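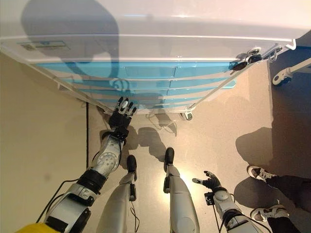 Drawer work, February

Kukari spent the month on the blue drawers of the supply cart at Prilldale. Out of 47 tries at opening the lowest one, 30 worked. Closing it again went well nine times, a figure we had hoped to bury in a table. Restocking is still a job for people – the people have noticed.
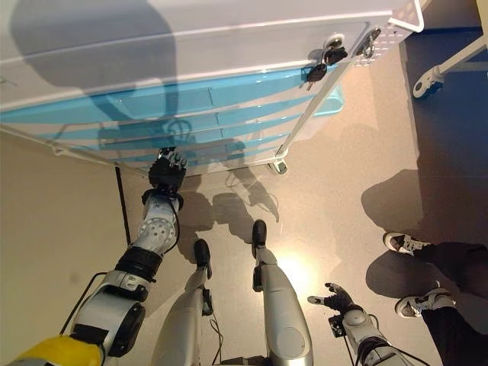
Left hand at the lowest drawer, keys in the locks.

Next: the upper drawers. We request $800 for spare fingers, which wear out faster than our optimism.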